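Section 4 -- Setting up the Serico bench cover

Read this whole section before you cut anything. Takes a morning if the bench is clear, longer if it isn't. Covers the standard and long rolls. For the Skident clip-on edge see section 5, for repairs section 7.

4.1 Before you start

Check the box. You should have the roll, a tube of edge tape, the felt squeegee, two corner templates (left and right, they are marked) and a sachet of spare clips. Missing something? Contact the Omton parts desk with the number off the end of the roll, not the one on the carton. Carton number only tells us which pallet it came off.

You will also need:

Sharp knife with fresh blades
Steel rule, 600 mm or longer
Pencil, soft
Methylated spirits and a lint-free cloth
A second person for the long roll

Leave the roll in the room overnight, lying flat. Standing it on end crushes the bottom edge and the crease won't come out. If it has come from a cold garage or the back of a ute in July give it a full day.

NOTE: Rolls from different batches can be a slightly different colour. If you are covering 2 benches side by side, check the batch letters match before opening either one. We can't swap an opened roll.

4.2 Prepare the bench

1. Clear everything off. Everything. Working around a vice or a monitor stand always ends in a bubble.

2. Scrape off old tape and glue. A plastic scraper is fine for most of it. For old contact adhesive use the spirits, let it soak, scrape again.

3. Fill any holes bigger than a pencil tip. Sand flush when dry.

4. Wipe the whole surface with spirits. Windows open, no pilot lights going nearby.

5. Let it dry completley. Run the back of your hand over it -- grit shows up better that way than with your fingertips.

CAUTION: Do not fit the cover over unsealed chipboard. It draws moisture, swells, and the cover lifts along the front. Seal first, two coats, then come back to step 4.

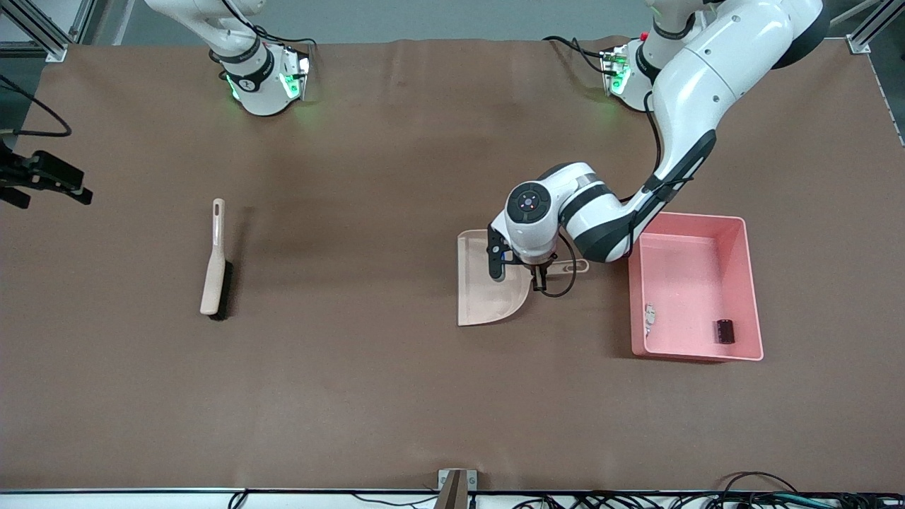
4.3 Measure and rough cut

6. Measure the depth in three places, left, middle and right. Benches are rarely square. Use the biggest figure.

7. Add 93 mm to the depth. That gives you the front wrap plus a bit to trim at the back. If you're using the Skident edge you don't need the wrap, see section 5 for that figure.

8. Mark on the back of the cover, pencil only. Marker bleeds through after a few months and there's no cleaning it off.

9. Cut with the steel rule, two or three light passes. One heavy pass wanders.

10. Lay the piece on the bench face up and leave it for an hour. Don't peel anything yet. Go have lunch.

NOTE: Faint roller marks on the face are normal on a new piece. Most settle over the first few weeks. Do not use a clothes iron on them -- we get this one every month and the warranty doesn't cover it.

4.4 Stick it down

11. Line up the back edge first. Tape it in two spots with ordinary masking tape so it can't creep.

12. Fold the front half back over itself. Peel the liner from the middle, a strip 225 mm wide to begin with, no more.

13. Lower it and work the squeegee from the centre out to the sides. Firm, overlapping strokes. Felt side down, please check.

14. Peel another strip, lower, squeegee. Keep going to the front edge.

15. Take off the masking tape, fold the back half forward, same again toward the wall.

If you get a bubble, lift back to it straight away and relay. The adhesive lets you do that for the first ten minutes or so. After that prick it with a pin at a low angle and press the air out toward the hole.

CAUTION: Fingers clear of the blade when trimming against the wall. Retract the knife every time you put it down.

4.5 Front wrap and corners

16. Warm the front overhang with a hair dryer on medium. Not a heat gun. It should bend easily and spring back slowly.

17. Pull down over the edge with flat hands, working out from the middle.

18. At each corner hold the template against the underside and cut along the slot. Left template on the left. They look the same, they are not.

19. Fold the short tab first then the long one over it. Press hard for a slow count of thirty.

20. Run edge tape along the underside, full length, one piece if you can manage it.

Rounded corners: no template for these. Cut small V notches along the curve, a finger width apart, and fold them in one at a time.

4.6 First day and after

Keep weight off it until the next morning. Light stuff is ok after a few hours, nothing with rubber feet for the first week. Some rubber stains the surface for good, dark rubber is the worst.

Cleaning -- damp cloth, drop of dish soap, wipe dry. No bleach, no scouring pads, no spray polish.

Clamps need a scrap of wood under the jaw. Hot things need a trivet. Soldering needs a proper mat on top, the cover is not one.

Ciobanu cutting mats can sit on it loose. Don't tape them down, the tape takes the finish with it when it comes off.

Edge lifting after a month or two? Usually grit or old glue underneath. Go to 7.2. Keep your offcuts, stored flat -- you'll need one for the patch.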